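MEDIA RELEASE
Fri 5 July

Domwood asks its customers to finish what is in the bathroom drawer

Domwood, the mail-order grooming supplier that has spent years persuading people to buy small things in small boxes, would now like them to buy slightly fewer boxes.

From the end of the month the company will sell brow products loose, by the piece, under a new range called Windo. Shoppers can replace a worn comb without also taking home a pencil, a mirror and a leaflet in eleven languages. The full kits remain on sale for anyone who enjoys the leaflet.

The change follows a survey of 400 customers in April, in which people were asked to empty their bathroom drawers and report back. The replies were frank. One respondent found 3 identical tweezers and a fourth still in its wrapper. Another found a house key she had already paid to have replaced.

"We asked people what they used, and it was a comb and whatever was nearest the door," said Ľubica Sokol, head of range at Domwood. "The rest was our doing. I have a drawer like that myself and I work here."
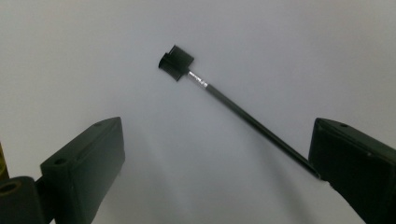 A black eyebrow comb with a metallic collar between head and handle.

Windo opens with 40 items, from combs and brushes to sharpeners and spare caps. Spare caps were the most requested product in the survey by a wide margin, a result the marketing department has taken quite well. Everything ships in a plain paper sleeve, with the colour and size printed on the flap in letters large enough to read without glasses.

Shops will be able to order from the same list. Gustus, the pharmacy chain, will put a Windo rack beside the counter in its larger stores, and Cârstea, which handles Domwood's warehousing, has cleared 700 shelf bays for the loose stock. The kits that used to live there have been moved to the back, where they are said to be comfortable.

Prices will be listed in the online catalogue when the range opens. Existing kit subscriptions carry on unchanged unless cancelled, and cancelling takes one click. It used to take a phone call, for which Domwood apologises.

Samples and product sheets are available to media on request from the Domwood press office.

ENDS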